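Category: Orders & Accounts > Sync errors

Print | E-mail

Ticket 2039 – Stock count wrong after import

Status: closed
Reported by: Vasylyna Maksymiv
Product: Filtitz Inventory, shop plan

Problem
After the March import, every listing in the Building Toys group shows a stock of 1000. The counts in our spreadsheet are all different. Customers can order sets we don't have. Listings in other groups look fine.

Step 1 – Check the file
Opened the import file in a text editor. The quantity column is correct, 166 rows, no blanks. Saved a copy before changing anything.

Step 2 – Check one listing by hand
Picked the loose studded blocks, mixed colors. Changed the quantity to 3 and saved. It went back to 1000 at the next sync, roughly ten minutes later. Title, price and photo stayed as they were.

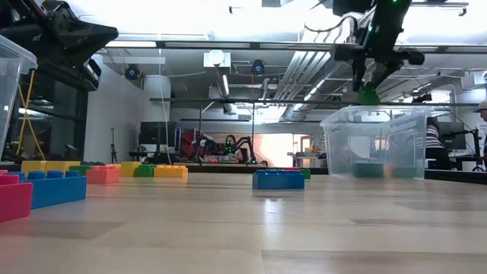 Step 3 – Turn off the Andik connector
Paused the connector and changed the quantity again. This time it held through two syncs. So the number comes from Andik and the import is OK.

Step 4 – Fix
In Andik, the group had "Use default stock" checked, with 1000 as the default. Unchecked it, saved, turned the connector back on, ran the import again. Counts now match the spreadsheet.

Still open: two orders went through for sets we don't have – refunded by hand. Please add a warning when a default overrides an import.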